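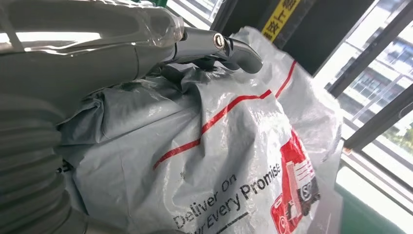

Metal fingertips, top of a bag.

Home | Gear | Races | Fiction | Shop

The Rurnura 2

Gervasio Sepúlveda had designed the first Rurnura in a fever, and it showed. It had a heel like the prow of a ferry. It sold to people who collected shoes and to one dentist who ran in it, wrote to the company about his ankles, and got a coupon.

For the second one, Drunix wanted restraint. They said so in a meeting that lasted all of Saturday and had a cheese course.

"Same shoe," said the head of product. "But quieter. And new."

"So a different shoe," said Gervasio.

"God, no."

He went back to his desk and took away the prow. He took away the window in the sole, through which you had been able to see a smaller sole. What was left was a shoe. He looked at it for a while with real alarm.
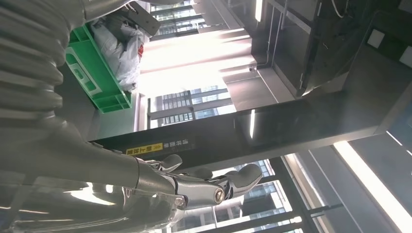

Color was supposed to be the easy part. Marketing had asked for a green that said "trail" to people who would be wearing it to brunch, and Gervasio sent up moss, then fern, then something the supplier called Wet Senator. All came back. In the end he held his swatch book up to a plastic crate, the bright green kind with ribs and rectangular cutouts, and matched it in four minutes. Upstairs they wept. They named it Ndung'u, after the hill where the founder had once been passed by a goat, and asked him how long he had been living with it.

"Years," he said.

Udument, across the highway, announced a quiet shoe of its own that same week. It weighed 87 grams less and came with a poem. Drunix responded by cutting the laces short. Testers reported that the shoe was very light and fell off.

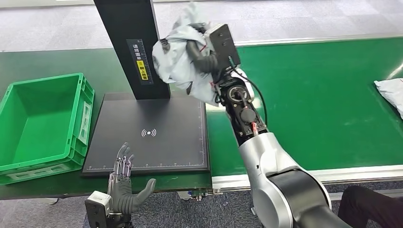

The upper came last. Gervasio had asked for a single skin, no seams, thin enough that a runner could feel the weather and complain about it, and the factory took him at his word. What arrived could have passed for a plastic bag in a gripper's black fingers: crumpled, gray-white, a few thin red markings toward the middle. He put his hand inside. He wiggled his fingers. He wrote "almost!" on the form and lay down under the desk.

They made 1010 pairs. The head of product called it the most honest thing he had ever approved. Gervasio wore his to the launch, where it rained, and a man he half recognized came across the room, limping a little, to shake his hand.

"I bought the first one," said the dentist. "I have a coupon."

Filed under: Short Fiction, Shoes
2 comments | Share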